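The Coffee Is Free and So Are You to Leave

By Emmett Doucet
Berkside, September 21, 2024

My car failed its inspection in August, which is how I came to spend most of a morning at Undero Tire & Brake, 223 Marwat Avenue, drinking coffee I hadn't asked for. A man behind the counter pointed at it with his pen when he took my keys. "Coffee's free," he said, in the tone of somebody reading me my rights.

I had two cups. I'd had coffee at home and didn't want any more, and the first cup had given me no cause to change my mind. But the estimate was going to come in at over $1,000, I had a feeling about it, and I wanted to get something out of the place before it got something out of me.

Waiting-room coffee occupies a strange position in American life. It is the only hot drink most of us accept from people we suspect of overcharging us. Banks used to pour it, before they decided we should stay home and use the phone. Hair salons pour it and then cover you in a sheet so you can't lift it. Car dealers pour it best of all, and anyone who has been handed a cappuccino with a leaf drawn in the foam knows to start reading the fine print.

At the other end you have the hospital, where the coffee comes out of a vending machine and costs money, on the theory that you aren't going anywhere.

The rules

There's an etiquette, though I've never seen it posted. You don't pour before you've checked in. You don't take the last of the pot unless you're prepared to stand there looking at the machine as if you might know how to make more. You may complain about the coffee to a stranger, and this is considered friendly, but you may not complain to the person who made it, who is usually also the person holding your paperwork.

Then there's the creamer. Powdered creamer seems to exist nowhere else now. I don't know anyone who keeps it at home. My aunt did, in a jar with a spoon standing up in it, and when the spoon finally went in the dishwasher some years after the jar was bought, there was talk.

The pod people

The pot is on its way out. What you get these days is a machine that takes pods, and the one at Undero was a Gromonitz, a great humming block of a thing with 11 settings, all of which produced the same cup at different volumes. You pick your pod off a carousel. The names are meant to cheer you up: Sunrise Something, Cabin Something. I had a Cabin and a Sunrise and couldn't have told you which was which with my hand on a Bible.

I understand the case for pods. A pot of coffee left on a burner since opening time becomes another substance by noon, and I've drunk that substance in three states. But a pot made a room of strangers into something like a household. Somebody had to start it. Somebody said, "I just made fresh," and the whole row of chairs looked up from their magazines. With pods we get up one at a time, stand with our backs to each other, and wait for the noise to stop — then sit down again, each with our own flavor of the same thing.

The woman across from me at Undero was in for an alignment. She had brought a thermos. She unscrewed the lid slowly and poured, and the smell of real coffee went down the row like gossip. I've seldom disliked anyone so quickly.

By then I had nowhere to set my second cup but the table with the tire brochures, so I moved a brochure. It said my tread could be telling me something. My tread had been telling me something since spring, and I'd been turning up the radio. 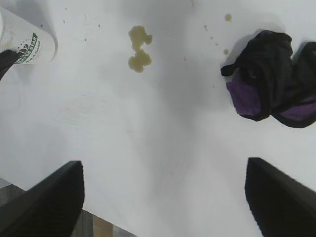
What it came to

The man with the pen called my name and I went up to hear the number, which I'll keep to myself except to say that my feeling had been modest. He asked if I'd been taken care of while I waited. I told him the coffee was very good. He looked over at the machine, then back at me, and knocked nothing off the bill.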